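Notebook, October. Natural dye bench, Flodville workshop
Entry started 9.40 in the morning, finished after tea

Carrying on with the madder on wool. The last batch came out more brick than red and I want to sort that out before we use any more of the Lotow fleece yarn, as we only have four skeins of it left and Dexter Belmonte has his eye on two of them.

Weighed out the yarn dry: 170 g in two skeins, tied loosely in four places with cotton. Scoured in the big pan with a squirt of the Plomix wool wash. The water went a dirty cream, so I did it a second time and it ran nearly clear. Left the skeins in the rinse water while I made up the mordant.

Alum at the usual strength, with a little cream of tartar. Dissolved both in a jug of hot water first, then into the pan. Last time I tipped the alum straight in and there were grains stuck to the yarn, which may be where the dark spots came from. Brought it up slowly and held it for an hour, then lid on and heat off. I would have left it overnight but I wanted the pan, so these skeins had two hours of cooling instead. Worth remembering if the colour turns out thin.

Madder: 88 g of chopped root from the Dinsa bag, soaked since yesterday in a bucket. It had swollen well and smelled earthy, as it should. Poured off the first soaking water into a jar (yellow-brown, kept it for a cotton test) and put the root into the stocking bag. Dexter thinks the bag holds colour back and that we should let the bits float free and shake them out afterwards. I did that in spring and was still picking root out of the yarn in June.

Added chalk to the bath. Our tap water here is soft and I am fairly sure this was the trouble with the brick batch, which had none. One level teaspoon, stirred in with a splash of warm water.

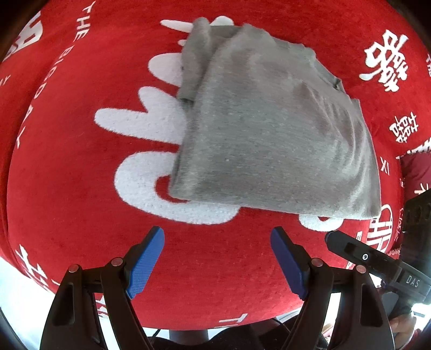 Heating was the slow part. The ring on the left runs hot whatever you set it to, so I used the right-hand one and it took most of the morning to get anywhere. Aimed to stay under 70 degrees throughout. Readings from the glass thermometer, taken near the middle of the pan:

10.30 – 31
11.00 – 44
11.30 – 57
12.00 – 66
12.20 – 71, turned down
12.45 – 67
1.30 – 65, heat off

So it went over for a short time at 12.20. I don't think it was long enough to bring out the browns, but it is written down in case. The old thermometer with the metal stem reads higher than the glass one by two or three degrees and I no longer trust it. Please don't put it back on the hook.

Took one skein out at 2.15 and left the other in the bath to cool. The first is a good warm red, still a bit orange in daylight from the yard door. It rinsed pink for a long time. I used two full buckets and a drop of wash and there was still colour coming off at the end, so the next one stays in longer before rinsing.

Exhaust bath: plenty left in it. Dexter put in 50 g of the undyed sock yarn, mordanted last week, to see what a second dip gives. We expect coral or thereabouts. He has tagged it with a knotted string – three knots – because the paper labels fell off again.

Also tried three small snips in after-baths, 1000 ml of warm water in each jar:

Washing soda, a pinch: moved towards pink, noticeably cooler. Nice.
Vinegar, one spoon: more orange. No use for this job.
Iron water, a few drops: dull plum-brown straight away. Kept the snip for the card.

The soda one is the closest to what we want. Next time I will try it on a full skein, but for a short dip only, as soda makes the wool feel harsh if it sits.

To do:
Lift the second skein tomorrow, dry it in the shade before rinsing, compare.
Order more alum. The tub is down to the last inch.
Light test on the brick batch is due off the windowsill at the end of the month.
Ask Dexter where the small scales have gone.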